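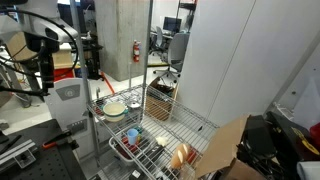
The arm and the wire shelving cart in the test area during the November open afternoon.

Shelf handling at Istenix: notes from the open afternoon

Members who signed up for the November visit were split into two groups and taken through the Istenix workshop in turn. The host was Nusrat Jafri, who runs the handling work there, with Adeel Virk at the controls. Xolani Venter had arranged the visit on our side. What follows is drawn from my notes and from the questions put by both groups.

The subject was picking household objects from open wire shelving and putting them back. Most of our members work with conveyors, trays or fixed racking, where the position of the part is known to within a few millimetres before the arm moves. Istenix is working on the less tidy case. The cart is wheeled up by hand, no fixture locates it, and the objects on it are changed between runs. The arm has to find the shelf, find the object, choose a grasp and withdraw without touching the wires above or the posts at the corners.

The arm stands on a base column at the corner of an optical breadboard table. Camera and gripper are carried together at the end of the arm, so the view moves with the tool. Virk said this makes calibration simpler, and that the price is paid on the lower shelf, where the camera has to come down and look in under the upper one. The cables are run outside the arm in generous loops. One of our party asked about snagging. The answer was that it had happened, and that the planner now treats the loops as part of the arm, with a margin that everyone in the workshop considers too large.

The objects for our session were kitchen items and food shapes. The upper shelf held a cream bowl with a green rim and a handle, and a small metal pot with a round lid. The lower shelf had a light-blue cup and a loaf-shaped item, among other things. Jafri explained that the bowl and the pot are stood next to each other on purpose. The handle gives one obvious place to take hold of the bowl, but if the bowl is turned so that the handle faces the pot, the fingers will not fit between them and the system must either choose the rim or move the pot first. At present it chooses the rim.

Wire shelving brings two further difficulties. The first is depth measurement. Bright chrome wire returns poor depth data, and objects on the lower level are seen partly through the grid. The current method discards any depth reading that falls on a wire and fills the gap from neighbouring points. The second is that small items do not sit flat on wires. A cup can rest with its base tilted, and the tilt changes when the fingers close. The arm therefore pauses after first contact, takes a second reading and corrects before it lifts. The pause looks like hesitation to a visitor and several people remarked on it.

We were shown figures from the last complete test series. It ran to 717 attempts, with the cart repositioned after every 30. Failures were sorted by cause, and the largest group was contact with the shelf above while withdrawing, ahead of dropped objects. Danish Gilani asked whether a shorter gripper would cure most of that. Jafri agreed that it would help, but the camera bracket sets the length and a new bracket means repeating the calibration work. One is being drawn up now.

Speed was the other main topic. A pick from the upper shelf took some 12 seconds in the runs we watched, and the lower shelf was slower. No attempt has been made to reduce this. Virk limits the arm well below its rated speed whenever there are people on the floor, and he said that he would not trust cycle times from a demonstration in any case. The motion planner, which is called Stironness, was written in the workshop and is not for sale.

Babar Jafri (no relation, as both were asked more than once) raised the question of the cart itself. If it is pushed during a pick, how does the arm know? It does not, at present. The shelf position is measured once at the start of each pick. A check between approach and grasp has been written but has not yet been used in a full series. Several of us thought this mattered more than the bracket, and there was a fair amount of discussion over tea.

Practical points for anyone thinking of similar work. Istenix advises starting with the upper shelf only, recording every failed attempt with the camera data attached, and keeping one set of objects unchanged for the whole of a series – their early results could not be compared because items had been swapped. A rail along the edge of the table takes clamps, and Virk recommended fitting one at the outset.

Istenix has offered a second visit in the spring, by which time the bracket should be fitted. Places will again be limited. Members who were on the reserve list for November will be contacted first, and other requests should go to Xolani Venter through the usual address. Closed shoes are required on the workshop floor.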